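Making and Storing Placards and Banners at Home

Rosby Civil Liberties League - Household and Workshop Tips
Updated 19 Jan 2021
4 min read
Print this page | E-mail this page

The League receives regular requests for guidance on preparing signs for marches, vigils and public hearings. The following notes are intended for members working at home with ordinary tools. They replace the sheet distributed before the Florov Square vigil, which recommended a wood handle for every placard. Members should discard that sheet.

Before starting

Check the rules for the place where the sign will be used. The League's permit desk keeps a copy of the current conditions for Florov Square and the courthouse steps. Many jurisdictions limit the thickness of sign handles, and some prohibit rigid handles altogether. Council chambers commonly allow paper signs held at chest height and do not allow anything mounted on a stick. Where the rule is unclear, a cardboard tube is the safer choice.

Clear a flat surface larger than the sign itself and cover it with an old sheet or several layers of newspaper. Newsprint can transfer to damp white board, so a plain sheet is preferred for the final coat. Open a window when using solvent markers or spray adhesive. Spray adhesive should not be used in a kitchen while a burner or pilot light is on.

Board and lettering

Corrugated cardboard from a large appliance carton is adequate for a single afternoon in dry weather. Cut it with a sharp utility knife against a metal straightedge, making several light passes. For repeated use, corrugated plastic is worth the additional cost and may be wiped down with dish soap and water.

Keep the message to 6 words where possible. Letters should be drawn in pencil first, working outward from the middle word so that the line is centered. Dark letters on a white or yellow ground are legible at the greatest distance. Red on black photographs poorly and should be kept for borders.

Members who prefer printed lettering may set the text on a home computer, one or two letters to a page, and use the printed sheets as a pattern. Rub the back of each sheet with a soft pencil, tape it in position and trace firmly around the outline. This gives an even result with very little ink - most printers can be set to print the outline of a letter only. Save the file. The same wording is often wanted again at the next hearing.

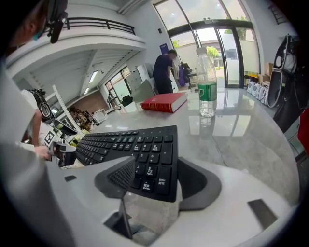

Names, dates and case numbers should be proofread by a second person before any paint is applied. Take particular care with the name of a person who has died or been injured, and follow the spelling used by the family. The Urrego family has asked that their name appear without a first name or initial on all signs carried at League events, and members are requested to respect this.

Latex house paint left over from interior work is suitable for lettering. Apply two thin coats with a one-inch brush, and allow the first to dry fully. Paint that has been stored in a garage through the winter should be stirred and tested on scrap; if it remains lumpy after stirring, it has frozen and will not cover well.

Handles and edges

A cardboard carpet tube, cut to length with a fine-toothed saw, makes a light and acceptable handle. Slit the top 10 inches of the tube on both sides, slide the board into the slit, and secure it with duct tape front and back. Do not use staples or nails. Sand any rough edge with 80 grit paper and bind the full edge of the board with cloth tape. Corners should be rounded, particularly on signs that children will carry.

Cloth banners

An old flat bedsheet is the least expensive banner material. Wash it without fabric softener and iron it before painting. Hem the top edge to form a sleeve wide enough for a rope, and reinforce both upper corners with a square of denim. Banners wider than the sidewalk should not be made without first speaking to the permit desk.

In open or windy locations, cut several half-moon vents in the cloth and stitch around each one. Carry the banner rolled, with the paint on the inside and a layer of wax paper between turns.

Cleaning up

Wash latex brushes in warm water until the water runs clear, then reshape the bristles and hang them to dry. Marker on a sealed countertop can usually be lifted with rubbing alcohol on a cotton pad; test a hidden spot first, and do not use alcohol on varnished wood. Paint on clothing should be treated while still wet. Rags used with oil-based paint must be laid flat outdoors until dry and never left in a pile.

Storage and loans

Store boards upright in a dry closet, off a concrete floor. Cloth banners should be dry before they are folded, and refolded along different lines every few months.

The League maintains a lending stock of 164 corrugated plastic boards in the basement of the Flurnico Building. Boards are lent without handles. Members are asked to return them wiped clean, with all tape removed. Vegetable oil left on the tape residue for a few minutes will loosen it, after which the board should be washed with dish soap.

Damaged boards should also be returned. They are cut down for window signs.

Print this page | E-mail this page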